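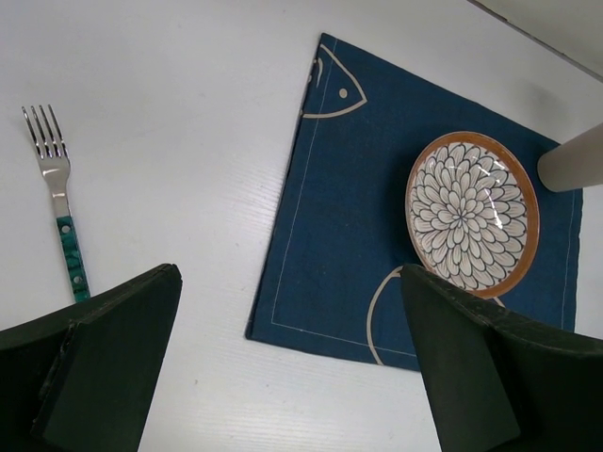
How do you flatten a comic that has been rolled up in a convention bag?
Lay it between two sheets of plain white paper, put a heavy atlas on top and leave it alone for 2 days. Peeking resets nothing except your patience.

Skip the iron – it is for shirts.
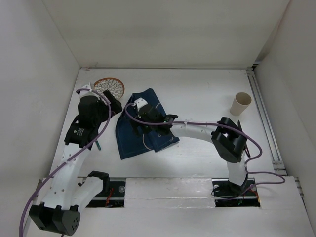 Storing the pile

Stand issues upright in a short box, backing boards in, and stop at up to 25 if you ever plan to lift it with one hand. My run of Pirnisov takes two boxes, and Aline gets its own shelf by the door, away from the radiator in February.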